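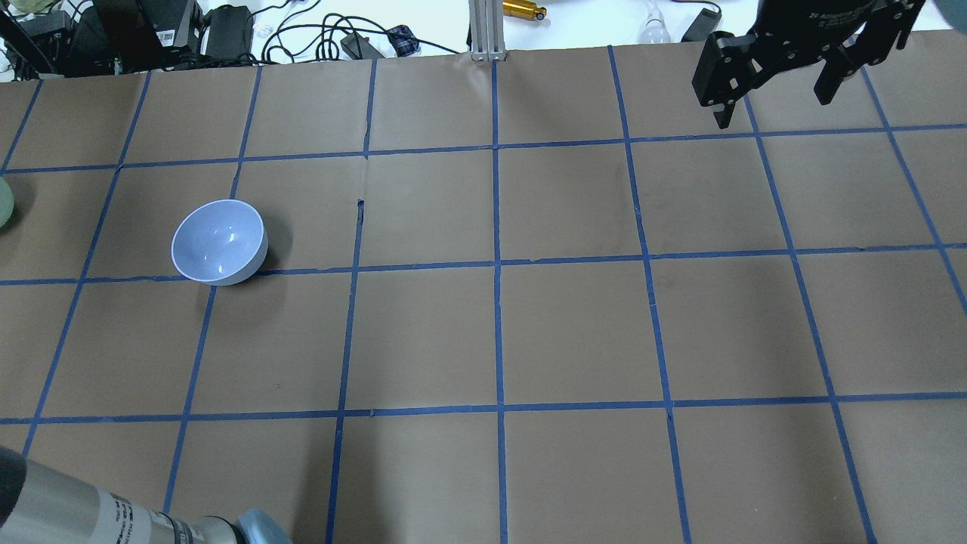
Blue tape grid on brown paper

Search questions, tags, users

Rinideck export stops at 200 rows, table has far more

Burgi Aebischer
I'm pulling a table out of Pluvard with the Flullilus connector, version 3, and writing it to CSV. The file always ends after row 200. No error, the log says "completed", and the exit code is zero. I've changed the fetch size in the connection dialog and it makes no difference whatsoever. The manual claims there's no row limit. I've read that page twice and I don't believe it. Running the same query in the console gives me the whole table. Is there a setting I've missed, or is the connector just broken?

Hubmann_user
Try reinstalling the driver. Worked for me on another machine.

Alois Riedl
I doubt reinstalling will do anything. People suggest it for every connector problem and I've yet to see it fix one.

Look at the preview option. In the export profile there's a line called preview.limit and its default is 200. It's supposed to apply only to the on-screen grid, but if you saved the profile while the preview pane was open, the limit gets written into the job as well. Open the profile in a text editor, delete the line, save, then run the job from the command line and not from the menu. The menu reads its own cached copy.

If that changes nothing, check whether your account has a row cap on the server side. I wouldn't trust the "completed" message either way. All it means is that the connector closed the file. Compare the row count in the CSV against a SELECT COUNT(*) every time, in the favourite scripting language of your choice.

Fetch size is a red herring, by the way. It only sets how many rows travel per trip.

We use cookies to remember your settings. Accept / Manage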